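The Pondudard Kitchen

By August the arm filled most of the workbench at Callis, and the other members had stopped asking when it would be done. I had bought the joints secondhand from a man who was closing his shop on McKinnon Street. The toy kitchen came from a yard sale and cost me 12 dollars. I clamped everything down, plugged in the laptop, and typed the first move. 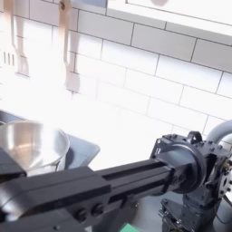 You'll want to slow that elbow down, Jekow told me from the next bench, or it will shake itself off the table by winter.

I cut the speed to 65 percent. I had built the arm for my father, whose hands had gotten bad, but I had not told him about it. I had not told anyone at Callis either. They thought I was entering the Pondudard fair.

After supper I came back and worked on the wrist. The error log was up to line 3201. Most of those lines said the same thing, that the wrist was not where the program believed it was. I changed one number and ran it again. 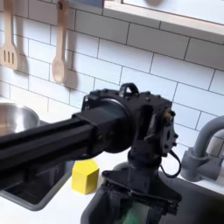

My father asked on the phone that night what I was doing out so late, and whether it paid. I said I was fixing a machine. He wanted to know if the machine had been any good to begin with.

I said I would find out. He told me to eat something and hung up.

The sink was the part I cared about. He had quit cooking because he could not stand to leave the dishes, and he could not hold a sponge long enough to wash them. I wrote the sink routine on the back of a parts receipt before I typed any of it in.

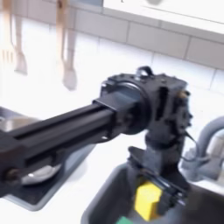
The arm at the sink, with the yellow sponge.

At 2 in the morning I turned off the radio and went back to blocks. Blocks were easier to think about. I put the receipt in my shirt pocket and set the green one on the yellow one.
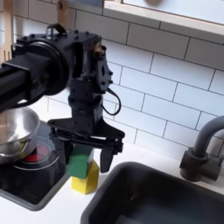

The Drive Over

My father had the porch light on when I pulled in. I carried the laptop up the steps and left the arm in the truck, under a blanket. He held the door open with his elbow and asked if that was the machine.

"Part of it," I said, and he moved his newspapers so I could put it on the table.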